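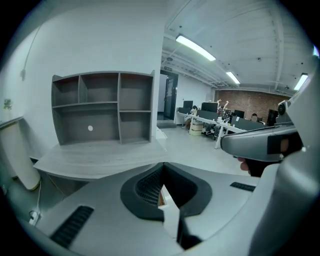

4. Setting Up Late Check-In

This section covers arrivals after the desk has closed. If your desk never closes, skip to section 5 and accept our admiration.

Before you start you will need:

The Clirnell key cabinet, already mounted and plugged in (section 2)
The desk tablet, charged
Your list of rooms and beds, with the names guests see on their bookings
The two manager cards from the white envelope
A helper for step 4.3, preferably someone who has never used the cabinet

Allow an afternoon. The menus take twenty minutes and the rest goes on finding out which keys you own.

4.1 Naming rooms and beds

1. On the tablet, open Property, then Rooms. The list starts out with one room called Room.

2. Tap Add and type the room name exactly as it appears on your door. If the door says Blue Room, type Blue Room. If the booking page says Deluxe Garden Twin and the door says 7, pick one now and change the other before your first late guest arrives.

3. For a shared room, turn on Sell by bed and enter the number of beds. Each bed gets a letter. You can rename them, but keep the names short: the cabinet screen shows 12 characters and drops the rest, so Lower Bunk by Window and Lower Bunk by Door will both come out as Lower Bunk b.

4. Put the matching letters on the beds themselves. Do this on the same day.

5. Repeat until every room is listed, then tap Save. Leaving the page without saving loses the lot. There is a warning, but it is small and polite.

Note: The cabinet handles up to 100 beds over any number of rooms. Past that you need a second cabinet, and very possibly a night clerk.

4.2 Filling the cabinet

1. Hold a manager card against the reader until the light turns green. All of the doors stay locked at this point. That is normal.

2. On the cabinet screen, choose Load keys.

3. Pick a compartment, then a room or bed. The compartment door pops open.

4. Put the key inside and push the door shut until it clicks. If you are using the plastic fobs, lay them flat. A fob on its edge will jam against the hinge and has to be fished out with a butter knife.

5. Check that the screen shows the compartment as Loaded. If it shows Empty, the weight sensor hasn't noticed the key. Open it, move the key toward the back, and close it again.

6. Go on to the next compartment.

The cabinet does not know which key you put in. It takes your word for it. If you tell it that compartment 2 holds the key to the Blue Room and it holds the key to the boiler cupboard, your guest will be given the boiler cupboard, with a welcome message.

Caution: Do not store master keys, cash, passports or snacks in spare compartments. A compartment marked Spare can be opened by any guest who has been given a locker code.

4.3 Sending codes

Each late guest gets a six-digit code. The code opens the street door and then one compartment. It begins working at the hour you choose and stops at checkout.

1. Open Messages, then Late arrival.

2. Set the start time. The factory setting is 9 p.m. If your desk closes at 8 p.m., there will be an hour in which guests stand on the step holding a code that does nothing. Move the time.

3. Choose when the message goes out. We suggest noon on the day of arrival. Guests who get it a week early will not be able to find it, and guests who get it at the last minute will be on a train in a tunnel.

4. Write your message. The sample text is usable, if a little stiff. Whatever you write, include:

The street address, with the floor
Which door to use, if there is more than one
The code (type the tag CODE in capitals and the system fills it in)
A phone number that somebody answers

5. Keep it under ten lines. Breakfast hours, the history of the building and your views on shoes indoors can go in the morning message, under Messages, then Welcome.

6. Tap Send test and enter your helper's phone number.

7. Send your helper outside, close the door, and do nothing. Do not shout hints. Do not tap on the glass. Wherever your helper gets stuck is where your guests will get stuck, with a suitcase, in the dark.

8. Fix the message and try again.

Note: If you take bookings through Żak, codes are sent through the Żak inbox as well as by text. Guests will sometimes reply to both, with different questions.

4.4 Lights and noise

The cabinet beeps when a code is accepted and beeps three times when it isn't. Out of the box it does this at a volume suited to a railroad station.

1. Open Cabinet, then Sound.

2. Drag the slider down to Low. Off is available, but guests who hear nothing tend to press the buttons harder.

3. Set Quiet hours if there is a bedroom within earshot. During quiet hours the beep is replaced by a flash of the screen.

4. Open Cabinet, then Light, and turn on Guide light. The right compartment will glow until its door is shut.

If your hallway light is on a timer, stand in front of the cabinet and check how long you get. A guest with two bags and cold hands needs a full minute. Several of our first customers had timers set to a good deal less, and their reviews mentioned it at length.

4.5 Deposits

Skip this part if you don't take key deposits.

1. Open Payments, then Deposits, and turn on Hold on card.

2. Enter an amount. The hold is placed when the key is taken and released when it comes back to its compartment.

3. Choose how long to wait for a missing key. The longest wait is 31 days. After that the hold is charged or let go, depending on what you pick in step 4.

4. Pick Charge or Release. There is no setting for Send a disappointed email, though it has been requested.

Caution: Releasing a hold can take several days to show on a guest's card. Say so in your morning message. Otherwise you will say so by phone, one guest at a time.

4.6 When it goes wrong

The code is refused. Check the start time first (step 4.3). Then ask the guest to read the code back to you. A surprising number are typing in their booking number.

The street door opens but the compartment doesn't. The guest has probably waited too long in the hallway. The two steps must happen within five minutes. Entering the code again at the cabinet fixes it.

The compartment opens and is empty. Use Cabinet, then Open another, and choose one with a spare key. If there is no spare key, move the guest to a free bed using Bookings, then Move. If there is no free bed, we are sorry, and this is now outside the scope of the manual.

The guest took the key and left the compartment open. The cabinet will chirp once a minute until somebody closes it. This can't be turned off. We tried it without, and people left them open.

The power is out. The battery runs the cabinet for one night. The street door has its own battery and should be checked every August, or whenever you change your smoke alarm batteries, if you are the kind of person who does.

The tablet says Cabinet not found. It is looking for the cabinet over your Wi-Fi. Make sure the tablet hasn't wandered on to the guest network, or the café's next door. If it still can't see the cabinet, unplug the cabinet, count slowly to ten, and plug it back in. Loaded keys and codes are remembered.

Both manager cards are locked in the cabinet. Call Zivberg support. You will be asked for the serial number, which is printed on the underside of the cabinet and, if you filled in the form in section 2, on the inside back cover of this manual.

4.7 Going live

1. Open Property, then Late check-in, and slide the switch to On.

2. Read the list that appears. Anything in red has to be fixed before the switch will stay put. Anything in yellow is advice.

3. Keep one manager card at the desk and the other in a different building.

4. For the first few nights, leave your phone on and within reach. The Takeo app for owners will show each key as it is taken. It will also offer to notify you about tablet updates, linen reminders and the weather. These are all on to begin with and can be turned off under Alerts.

5. Once a week, compare the list of loaded keys with the keys in the cabinet. Fobs migrate.

To add a second entrance or a courtyard gate, go to section 6. Bike sheds use the same steps as gates, except that the hinge goes on the left.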